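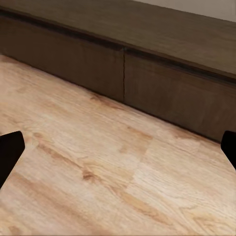
Khurram Zaidi wrote to me in April that a recorded run must be thrown away when it does not begin from the agreed start posture, even when the task itself goes well. I have thought about this sentence for some weeks and I am still not sure I can agree with it, so I bring it here.

Let me explain our situation. We are a small group in Narndale and we record two-arm tasks in simulation, by remote operation, in home interiors. We share the recordings with a second group in Wilanton, and each side has its own habits. Khurram proposed that we write one common sheet of rules, and he made the first draft. Most of it I like. These are the points where I would value the opinion of people who have done it longer than me.

1. Start posture. Both grippers open, both empty, nothing touched before the recording begins.
2. The arm that has no job in the task must stay away from furniture. The draft does not say how far.
3. A failed run is kept and labelled as failed.
4. A run with a wrong start is deleted.
5. The operator writes one line of comment before seeing the replay.

Points 3 and 4 seem to me in conflict. If we are willing to keep a failure, why do we delete a good run for a small fault in the first second?

Category: Simulation and Teleoperation > Rules and Good Practice

tolvan_r

---

greybox

I would side with Khurram on number 4. A failed run with a correct start can be compared with all the others. A run with a wrong start can't be compared with anything. You will forget in half a year that those runs were different, and somebody will train on them together.

On number 5, please keep it. We dropped the comment line in our group and regretted it. After the replay everybody writes what the camera shows, and what the operator was thinking is lost.

---

tolvan_r

Thank you, greybox. I understand the argument about comparing. My difficulty is practical. From our last session we have 129 runs, and if I apply the draft strictly then 100 remain. The others are mostly cases where one gripper was still closed when the recording started and the operator opened it on the way. For a person it is nothing. You would not notice it in the replay if you were not looking for it.

I also wish to ask about point 2, the waiting arm. In the living room set there is a low table in front of a corner sofa, and the objects go on the table. When the work is at one end of the table the other arm has to be somewhere. Our operators hold it raised in front of the sofa. Wilanton's operators prefer to park it low. Neither is written down. 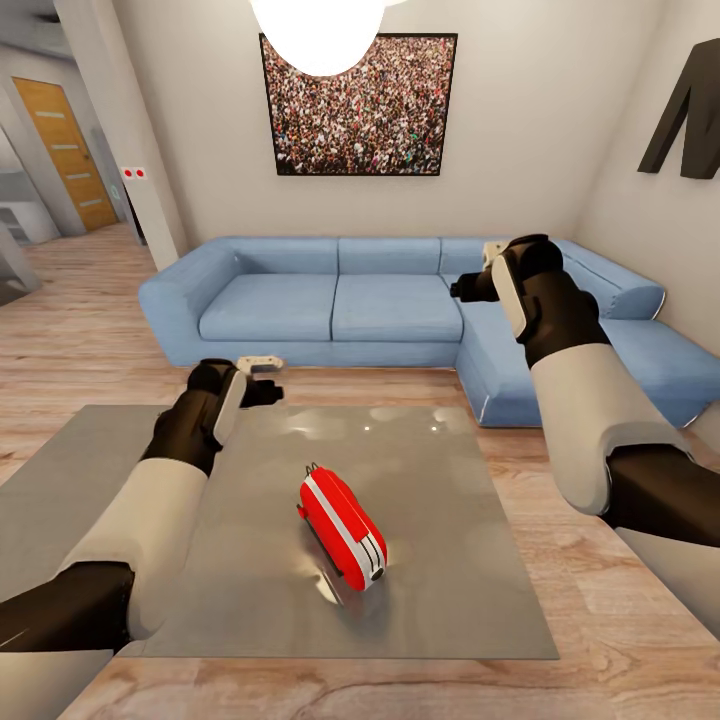 Should the sheet give one parking position for the waiting arm in every room? I think it should give one position per room, agreed before the first recording, and kept the same until that room is finished. A single position for all rooms will sooner or later put the arm inside a lamp or a cupboard, and then the operators will quietly invent their own.

---

pellinore

One position per room is what we do and it works well enough! (It took us ages to agree on it, mind you, because everyone's favourite spot is the one they learned on.) My only addition would be to write it as joint values and also in plain words. "Raised, level with the sofa back" means something to a new operator at nine in the morning. A row of joint values does not, and they'll be too shy to ask.

I disagree with greybox about deletion, though. Never delete. Move it to a separate folder with the reason in the file name and let the person who trains decide. Storage is cheap and an operator's afternoon isn't.

---

greybox

The separate folder always gets merged back. I have seen it happen in two groups. Somebody needs more data in a hurry, somebody else says "there are some runs in the rejected folder", and there you go.

---

pellinore

Then that's a rule about merging, and you can write that one down too. Deleting good work so that your future colleagues can't misuse it seems a harsh way to treat the operators.

---

m_kestrel

Reading with interest. A different worry about the draft: it talks about the arms and never about the objects. Where does the object stand at the start? Is it upright or lying? If the sheet allows both, the label has to say which. We had a set where half the runs began with the object on its side and the label only gave its name. Sorting that out by eye was the dullest fortnight of my year.

Also, what counts as touching? If the fingers brush the object while going somewhere else, is it a failed run?

---

tolvan_r

m_kestrel, you have found a real hole. The draft says nothing about how the object stands. I will add a field for it with a short fixed list of values, and a box for "other" with a comment obliged.

For touching, I tried to write a rule last night and arrived at this: a contact counts when the object moves, whether or not the operator intended it. A contact where the object stays in its place is noted in the comment and nothing more. It is easy to check in simulation, as the position of the object is stored in every step. In a real room it would be more difficult and I would not dare to promise it.

There is one more thing which I did not put in my first message. Our operators look at the replay from one fixed view, and in that view a gripper that is near to the object and a gripper that is touching it can look very much the same. So a rule that depends on the eye of the reviewer is weak.

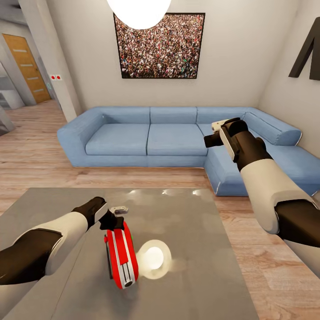
For the same reason I would like the reviewer to have the contact log open beside the replay, and to decide from the log when the two do not agree. Khurram did not object to it when I asked him. His colleagues at Wilanton were less happy, they say that it makes the review slower. It does. I timed myself and the review of one run became clearly longer, but I also changed my decision on three runs that I had passed before.

---

niazi_bench

We use the Manditz review sheet here, with changes of our own. It has the log check as an optional step, which in practice means it's skipped. If you want it done, make it a required box that the reviewer has to initial. Optional steps live until the first busy week.

On the start posture fight: could you just cut the first seconds? If the gripper is closed at the start and opens on the way, trim to the moment it is open and call that the start.

---

greybox

No trimming please. Then the arm starts in mid-travel with some speed on it, and you've traded one odd start for another. At least a closed gripper is easy to find.

---

pellinore

Agree with greybox for once. Trimming is worse than keeping.

---

tolvan_r

I am grateful for all the replies. I have now rewritten the sheet and sent it to Khurram this evening. The changes are these.

Wrong start: the run is not deleted and not trimmed. It goes to a separate folder, and the label carries the reason in its own field, so that the mark stays with the run when the folder is moved. Greybox will not like it, but the label is at least harder to lose than a folder name.

Waiting arm: one position per room, in joint values and in words. For the living room I proposed the raised one, which our operators know, and I expect a counter-proposal.

Object: upright, on its side, or other. The value is chosen before the recording.

Contact: decided from the log, required box, with initials.

Comment line: before the replay, as it was.

I left open what we do with a run where the waiting arm drifts slowly from its position although the operator never meant to move it. We have seen it when the operator is tired and rests the hand. Has anyone a limit for this that they are content with?

---

m_kestrel

We flag it if the drift is visible in the log for more than a few seconds and leave the run in. I wouldn't say I'm content with it. I'll dig out our wording and post it tomorrow.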